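Teaching a Pouring Policy When to Stop: A Short Tutorial

Pouring water gets most of the attention in manipulation papers, but pouring solid pieces is a wonderful problem too, and you can get surprisingly far with a small dataset. This page walks through the method we used in our Rakena project for tipping chunky food out of one container and into a glass. It assumes you already have a robot arm you can teleoperate and a way to log joint positions alongside the head camera.

Step 1. Record demonstrations

Collect 100 pours to begin with. Start every one with the container upright and end it upright again. Vary the glass position a little each time, and vary how full the container is a lot. Fill level matters far more than we expected! A full container starts dropping pieces at a shallow tilt, and a nearly empty one has to go much further over.

Keep other kitchen items on the table while you record. Our first batch was shot on a bare surface, and the policy fell apart the moment we put a saucepan and a bowl back.

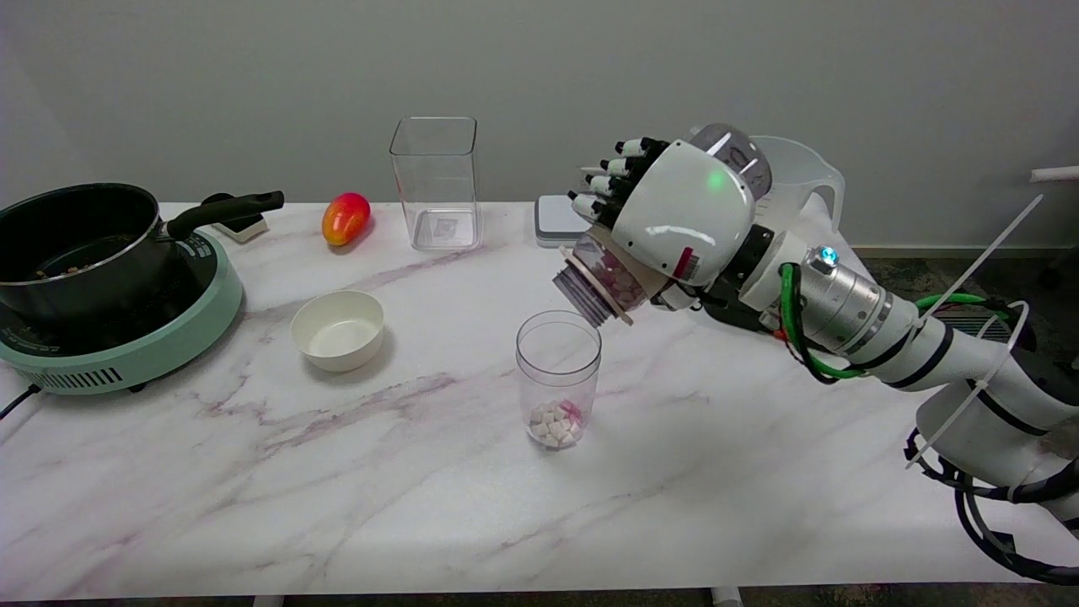
Marshmallow cubes are a great first material. They're light, they don't roll far when they miss, and a clear glass lets the camera see the level from the side. Once they work, try cereal or nuts -- the same code runs, you only need new demonstrations.

Step 2. Label the stopping point

Go through each recording and mark the frame where the operator starts tilting back. Our full set came to 3032 labeled frames, and the Braseck labeling tool made it a pleasant afternoon's work. Mark the start of the wrist motion, and ignore any pieces still falling.

Step 3. Train two heads

Use one image encoder with two outputs. The first predicts the next wrist angle. The second predicts the chance that it's time to stop. Train them together, and weight the stop loss at 2 times the motion loss. We saved the checkpoint at step 1467, where the validation curve went flat.

Step 4. Run it slowly

Cap the wrist speed at half of what your operators used. Pieces jam at the mouth and then come out in a clump, so the stop head needs time to react. If you see overfilling, lower the stop threshold before you touch anything else.

We're testing the same recipe on the Kernley arm in November, and I can't wait to see how it handles rice -- much smaller grains, much faster flow.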